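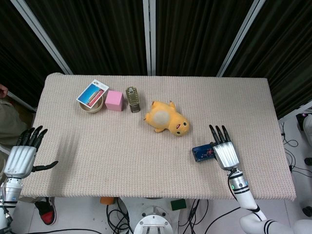

Bancada de teste do kit Cerkmont, as duas mãos abertas antes da primeira sequência. Vista da câmera da cabeça.

Junho, caderno de bancada, avaliação do kit de mãos Cerkmont (par, esquerda e direita)

14h10. Kit montado nos dois antebraços. O manual dá 13 passos para a instalação mecânica e seguimos todos, menos o 9, que trata de um flange que não temos. O Eliécer Chávez fez o aperto do lado direito, eu fiz o esquerdo. Do lado direito os cabos ficaram por fora do antebraço. O kit traz presilhas, mas são curtas para o nosso diâmetro. Pedir as maiores à Betancur, que é quem revende e quem nos emprestou o par até o fim do mês.

Preço na proposta: 1069 por mão, sem o módulo de comunicação. O módulo vem à parte e a proposta não diz quanto custa. Perguntar por escrito, porque por telefone me deram duas respostas diferentes.

14h35. Toalha bege de malha na mesa. Com o tampo descoberto os dedos escorregavam ao fechar rente à superfície. A malha segura melhor, mas enruga quando o polegar arrasta, e aí os objetos leves saem do lugar. Anotar nos resultados que tudo o que segue foi feito com toalha, para ninguém comparar com a série antiga da Mundberg, que foi sem.

Objetos da primeira rodada, da esquerda para a direita: tigela pequena com o cartão-postal apoiado em cima, cubo rosa, latinha com anel de abrir, pelúcia amarela deitada, celular. O celular está mais perto da mão direita do que eu queria. Na próxima, afastar um palmo.

15h05. Primeira sequência, só pegar e soltar, sem transporte.

Cubo: sem problema com nenhuma das mãos.

Lata: a mão direita pega bem pelo corpo. A esquerda fecha o polegar antes dos outros dedos e empurra a lata para trás. Repetimos com atraso de 168 ms no polegar e melhorou bastante. Esse valor não está no manual, chegamos nele por tentativa. Confirmar com a Cerkmont se há um parâmetro próprio para isso ou se é para resolver no nosso lado mesmo.

Pelúcia: pega fácil, solta mal. O tecido gruda na ponta dos dedos e ela vem junto na subida. Duas vezes caiu de barriga para baixo e tivemos que recolocar.

Postal: nada. Os dedos são grossos demais para a borda do papel. Tentamos empurrar o postal até sobrar um pedaço para fora da tigela e pinçar por ali, e a tigela virou. O vendedor tinha falado em "objetos finos" na demonstração, e eu gostaria de saber quais.

Celular: a direita consegue arrastar até a beirada da mesa e pegar de lado. Deitado no meio da toalha, não levanta. Não insistir, o aparelho é do Wilmer.

15h50. Parada. O software do kit (o Pollero) perdeu a conexão com a mão esquerda. Reiniciar o programa não bastou, tivemos que desligar a alimentação da mão e ligar de novo. No registro aparece só "timeout", sem código. Aconteceu outra vez às 16h20, de novo na esquerda. Troquei os cabos entre os dois lados para ver se o defeito acompanha o cabo. Até a hora em que fechei esta página, nenhuma queda depois da troca, o que não prova muita coisa.

16h30. O Wilmer Ríos leu a folha de dados enquanto eu refazia os zeros. Dois pontos dele:

A garantia cobre 2000 horas de uso, mas "uso" inclui tempo energizado parado. Do jeito que trabalhamos, com tudo ligado desde cedo, isso acaba bem antes do que parece. Se comprarmos, temos que mudar o hábito de deixar as mãos ligadas no almoço.

A troca de dedo é vendida como serviço, com envio da mão inteira. Ele acha inaceitável para nós e eu concordo. Perguntar se vendem o dedo avulso — na Mundberg era avulso e trocávamos na própria bancada com uma chave.

17h00. Temperatura no dorso da mão depois da sequência: morna ao toque, nada de mais. Não medi. Medir amanhã com o termopar, que está emprestado para a outra sala.

Ruído: mais baixo que o das mãos antigas. O Eliécer discorda, diz que é só mais agudo.

Pendências

— Presilhas maiores (Betancur).
— Preço do módulo de comunicação, por escrito.
— Parâmetro do atraso do polegar.
— Venda de dedo avulso e prazo.
— Repetir lata e pelúcia com a esquerda, agora com os cabos trocados.
— Achar uma tigela mais pesada, ou prender esta com fita.

Minha opinião por enquanto: mecanicamente é um kit bom, e a montagem foi mais rápida do que a da Mundberg. O software ainda não me convence. Não assino a compra sem um dia inteiro sem queda de conexão. O Wilmer quer ver a segunda rodada antes de opinar.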